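Setting up the door lesson in the Tundier simulation kit
Written by Florian Hauser

Tundier is the simulation kit from Haslinger, and I use it since January. The door lesson is the one where most beginners stop, so I write here the steps which worked for me.

1. Load the room with the lattice doors and choose the wrist camera. Set the closing force to 300 before you move anything. The default of 2000 is too strong for a small knob.

2. Bring the gripper near the handle plate slowly, and come from the left side.
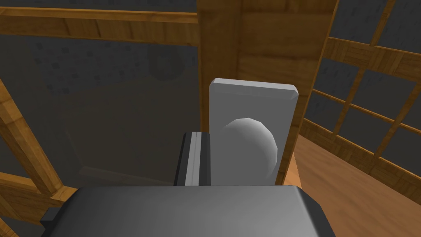 3. Lower the speed to 186 and make the last approach by the arrow keys. If the finger shakes, go back one step and try again with the contact filter on.
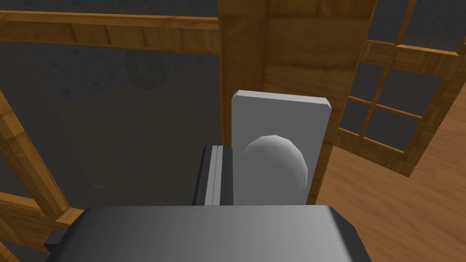

Wrist view: the finger beside the handle plate, with the lattice door at right.

4. Save the position under a new name. The kit keeps only 2 automatic saves, and I have lost almost one hour of work by this.

5. Change to the head camera and look where both arms are before you start the next part. 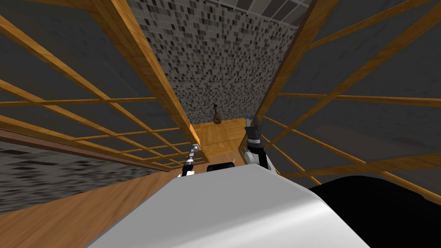
6. Press Run, then export the log. Oľga Hájek has made a good script for reading it, you find it on the Kiltow forum under "door logs".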